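Equipment Plan: Progress Report to the Visser Fund
March 13, 2023

You asked what became of the money. Most of it is still in the account, thanks to Nurard, whose quote for five new gloves arrived with a delivery charge larger than our tea budget for the year. We have asked them to think again. For now we carry on with the glove we have, on household jobs involving a towel and a spray bottle.

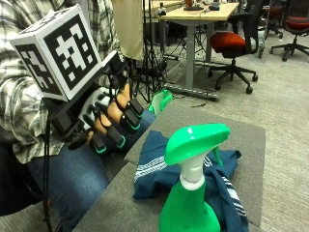

Spending to July

Fingertip caps, set of 10: £456, ordered from Dedeo. Please approve.

Second hand-held gripper: on hold. Zesinow want seven weeks' notice and a deposit, and we can offer them one of the two.

Props: cheap, and staying that way. The ball earns its keep.

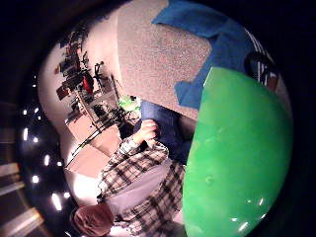

We would also like to move the arm purchase into next year's budget. Buying it now would mean paying for a service contract before we have a bench to bolt it to, and the bench is in a different budget, under a different form, which we have filled in twice. A revised Nurard quote will follow when we have one.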